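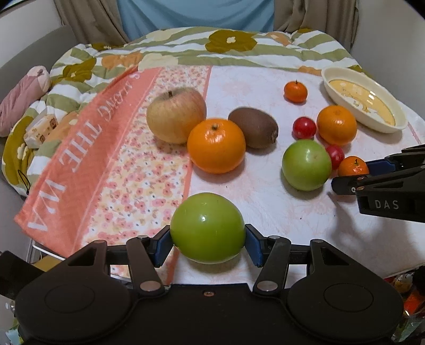

Evaluation of the Raptis Hand-Held Gripper Kit
Student project report, Trirberg Technical College
Submitted February 26, 2021

1. Purpose

Our group was asked to review one product that could be used in the second-year automation course. We chose the Raptis kit, sold by Perkow. The kit has 2 hand-held grippers, spare finger pads, a charger and recording software. The user holds a gripper in each hand and does a task, and the software saves the motion so it can be used later to train a robot arm. The college already owns a Grisley arm that accepts these files.

2. Method

We picked sorting fruit as the main task. Fruit is cheap, comes in different sizes and shows quickly if a grip is too hard. We used apples, oranges, mandarins, kiwi fruit and cherry tomatoes on a cloth-covered table. Each group member practiced for one class period before recording. In total we saved 274 recordings over 7 sessions, which began in September.

3. Results

Apples were the easiest. The blue pads hold a round, smooth surface well, and the two fingers tend to center the fruit. Large oranges needed the jaws opened nearly all the way, and new users often bumped the fruit on the way in. Kiwi fruit had to be gripped across the short side. Cherry tomatoes gave the most trouble, and we split several before we learned to close slowly.

Picking up from a cloth was harder than from the bare tabletop. If the fingertips went too low they caught the fabric and pulled it into a fold.

The software was reliable except for one session, when the left gripper would not pair until it was charged again. The manual covers pairing in one short paragraph and has no section on errors.

4. Service

Perkow answered our email about the pairing problem the next day. Replacement pads are sold only in full sets. The supplier rates a set for 4000 closings, and we did not reach that number.

5. Recommendation

We recommend one kit for the course, with an extra set of pads ordered at the same time. Students should start with apples and leave tomatoes until the third lab.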